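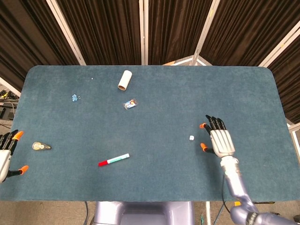 Tabletop teaching, also called hand-led teaching or, in the older Stoltero manuals, "showing", is the practice of getting a robot to do a job by having a person do it first, through the robot's own arms. The person may push the arms about directly or steer them from a distance. Either way the machine records the joint positions and whatever its cameras saw, and is later asked to manage by itself. The results vary.

Methods

In direct teaching the operator takes hold of the arm and moves it through the task. The motors are slackened so the limb can be pushed without a fight. It is cheap, needs no extra gear and gives the operator a sore shoulder. Its main fault is that the operator's own arms end up in the recording, and a robot trained this way may come to expect them.

In remote teaching the operator wears gloves or holds a pair of controllers, and the robot copies the motion. Fingers are the hard part. A human hand and a robot hand seldom agree on where the thumb belongs, and software that translates between the two is known in the trade as retargeting and by operators as several other things. Most operators also miss their sense of touch, which they had not previously thought of as a skill.

Objects

Early work favoured wooden blocks, which are well behaved and appear in few kitchens. Later sets lean on desk-drawer clutter: dice, markers, binder clips, cardboard tubes, small wrapped items. Each is awkward in its own way. A die offers little to hold, a tube rolls or crushes, and a clip lying flat leaves almost no room for a fingertip underneath. Cloth or felt table coverings are common because they stop things skating away and quiet the sound of failure.

The Hiltstead set, released in March and revised in October 2021, lists 32 objects and asks for 14 demonstrations of each. Between attempts the objects must be put back in fresh positions by a person, a duty that is missing from most published accounts and takes up most of the afternoon.

Quality of demonstrations

A robot taught by example copies the example, hesitations included. The Rizzi guidelines advise discarding any attempt in which the operator pauses for more than 5 seconds, and suggest sessions of no longer than 25 minutes, after which grasps become careless. A rival school, associated with the Grimby project, keeps the fumbles on the grounds that a robot ought to see what recovery looks like. The two camps cite each other often and without warmth.

See also

Glove controller
Grasp planning
Retargeting
Teach pendant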